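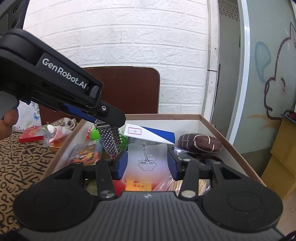
The Terkedine beaded strap over the box of bits on the table.

Search this site Go
We use cookies to remember your settings and count visits. Accept / Manage choices

Terkedine Beaded Watch Strap, silver

I bought this in January from the Skesell online shop as a replacement for a leather strap that had split at the buckle. I have worn it most days since then, on an older Eketti dress watch with a plain white dial. This review covers the silver version. There is also a black one, which I haven't tried.

What it is

The strap is made of rows of small shiny metal balls. It falls somewhere between a watch strap and a bracelet, and that is how most people who comment on it seem to take it. It is quite bright. If you want something that disappears under a cuff, buy a brushed one.

Mine weighs 64 grams on the kitchen scales with the clasp and the spare rows left in. That is heavier than leather and you notice it for the first couple of days. After that I stopped thinking about it. On a very light watch the strap might feel like the heavier half.

Fitting

It came with two spring bars and a small tool for pushing them in. The tool is poor. The forked end bent on the second bar and I finished the job with one I already had from a Lumbantobing repair kit. If you don't own a proper spring bar tool, add the price of one to the price of the strap.

The straight ends fit ordinary lugs without trouble. They don't follow the curve of the case, so there is a small gap on each side where the strap meets the watch. I can live with it. On a larger case it would show more.

Measure the gap between the lugs before ordering. The size chart on the shop page gives the width of the strap at its widest point, which is slightly more than the width at the ends. I nearly ordered a size too big.

Shortening it

You take out rows at the clasp end by pushing a pin through. The pins are short and they roll, so do this over something with sides. I worked over an open cardboard box, the same one where I keep the packets and other bits that have no better place, and spent a while finding one pin again at the bottom. A clear tray would have been more sensible.

Taking out three rows gave me a good fit. Four was too tight by the evening. There is no fine adjustment on the clasp, so you may end up between sizes.

Wearing it

It is comfortable on bare skin. The balls are smooth and the strap bends easily in both directions, so it sits close to the wrist and lies flat when you put it down. Air gets through it better than I expected.

It does catch hair on the arm now and then. It happened often in the first week and much less now, and I put that down to the strap loosening up a little. It has also caught on a knitted cuff twice. No damage to the strap, one pulled thread on the jumper.

There is a faint rattle when it is worn loose. With the right number of rows it goes quiet.

Cleaning

Hand cream and dust collect between the rows. I take the strap off the watch and use an old soft toothbrush with warm water and a drop of washing-up liquid, then leave it on a towel overnight. The shine comes back well. The clasp has picked up some fine scratches on the underside from resting on a desk. I can't find any on the balls themselves.

Delivery and packaging

It arrived in five days in a padded envelope. The instructions are a single folded sheet with drawings too small to be much use. The returns form was included, and Skesell will exchange a strap if no rows have been removed, so try the end fitting first.

Good points: comfortable, bends well, easy to clean, looks brighter than its price.
Bad points: weak tool, no fine adjustment, catches on wool.

Four out of five. I would buy it again for a dress watch. For a work watch I'd stay with leather.

Updated 11th March: one spring bar has been replaced after it started to feel loose. The new bar has held so far and the score stays the same.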